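Home | Browse | Household | Tableware | Random article

Plastic plate

A plastic plate is a shallow, usually round vessel moulded from a synthetic polymer and used for serving or eating food. Plastic plates are divided by custom into two classes: single-use plates, which are thin and discarded after a meal, and reusable plates, which are heavier and intended to be washed. This article deals mainly with the reusable class.

Terminology

In Australian retail usage the term "picnic plate" covers most reusable plastic plates sold singly or in sets, whether or not they are meant for outdoor use. "Melamine" is often applied loosely to any rigid plastic plate, although it properly refers to ware made from melamine-formaldehyde resin. Catalogues of the former Barbieri housewares firm distinguished between "table weight" and "camp weight" plates, a division that survives among collectors but has no technical standing.

Form

The parts of a plastic plate are named as they are in ceramics. The well is the central area on which food rests, the rim is the outer border, and the foot is the raised ring or set of points on the underside. Many plastic plates have no separate foot and sit directly on the base of the well.

Concentric ridges are a common feature of the well. They stiffen a flat area that would otherwise flex when the plate is carried by its edge, and they make shallow knife marks less conspicuous. On plates with a textured well, sauces tend to collect between the ridges, and a soft brush is generally preferred to a cloth for cleaning. Rims may be flat and wide, after the pattern of dinner china, or simply turned up so that the plate approaches a shallow dish. 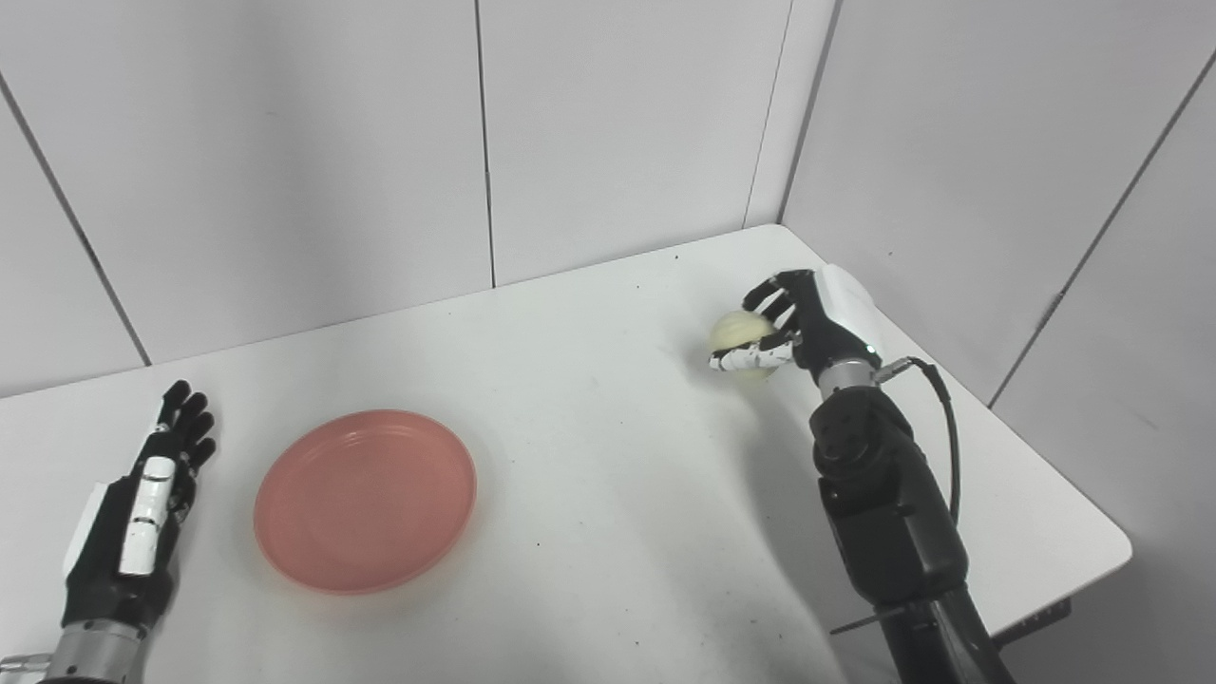

A round salmon-pink plastic plate with a raised rim and concentric ridges, on a white table.

Colour is introduced by mixing pigment into the polymer before moulding, so that it runs through the full thickness of the plate. Scratches on a plate coloured in this way are therefore less visible than those on a plate with a printed surface. Pinks, pale greens and yellows have remained in steady production, while darker shades are more often found in camping ranges. Fading may occur where plates are stored in direct sunlight.

Materials

Polypropylene is widely used for reusable plates. It is light, tolerates hot food and has a slightly waxy feel. Melamine ware is harder and heavier, takes a high gloss and is easily mistaken for china at a distance, but it may chip or crack when dropped on tile and is generally unsuitable for the microwave. Polystyrene is found chiefly in single-use plates. The material cannot be determined reliably from appearance alone, and the mark moulded on the underside should be consulted where one is present.

Manufacture

Polypropylene plates are ordinarily made by injection moulding. Molten polymer is forced into a closed steel mould, cooled and ejected, commonly leaving a small mark at the point where the material entered. Melamine plates are compression moulded from powder under heat. Printed decoration, where used, is applied as a foil and fused during a second pressing.

The Zevden works at Pimunbridge produced reusable plates in 2 weights, with a standard production run of 2,390 plates per colour. The firm's moulds later passed to Drundgate, which continued the ridged pattern in a reduced range of colours.

Use and care

Reusable plastic plates are found in homes with young children, in school canteens, in caravans and at community halls, where low weight and resistance to breakage are valued. They hold heat poorly and are seldom warmed before serving. Most polypropylene plates may be washed in a dishwasher, preferably on the upper rack – the lower element in some machines can distort a thin rim. Plates should be dried fully before stacking, as moisture held between nested wells may leave an odour.

Staining by tomato, turmeric and beetroot is common in lighter colours. Soaking in a solution of bicarbonate of soda will reduce recent stains but has little effect on old ones. Deeply scored plates are normally withdrawn from food use and may be kept as saucers for pot plants.

Collecting

Interest in plastic tableware as a collecting field is modest. The Pimunbridge Domestic Collection holds 434 plates, of which 200 were given by Lucrezia Serra in a single bequest and are catalogued by rim profile – an arrangement other collections have not generally adopted. Condition is judged mainly on the well, and unused examples with an intact paper label command the highest prices.

See also: Bowl; Enamelware; Lunch box; Melamine ware; Picnic basket

Last revised November 8, 2023

Share (2) | Comments (0)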